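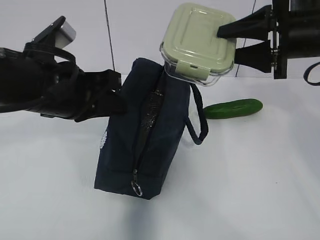 Citlali Beltrán wrote under my last column that a lunch bag is a thing for children, and that a grown person can put a box in the backpack and be done with it. I have thought about her comment for several days, and I do not agree.

For 5 years I carried my lunch in the backpack, between the papers. The lid was good, with clips, and still I had to keep the box flat, and on the bus from Fleltby nothing stays flat. One time in March the soup reached my tax forms. After that I bought a soft bag with a zipper and a handle, and my mornings became quieter.

A soft bag forgives you. It lets you push a little when the box is wide, and in the evening you can fold it and put it in a drawer. The hard ones look serious in the store, but they take the same place empty as full. I know people who like them very much. I think they have bigger kitchens.

I will admit the weak point, and it is the zipper. If the opening is narrow, the box must go in on its side, and then we are again with the soup. So before you buy, take your own container to the store and try it. The seller at Clitside looked at me strangely when I did this, but she waited.

Citlali also says it is one more thing to wash. This is true. I wash mine on Saturday, with a cloth and dish soap, and it takes six minutes. For a lunch which arrives in the same shape I packed it, I find the price fair.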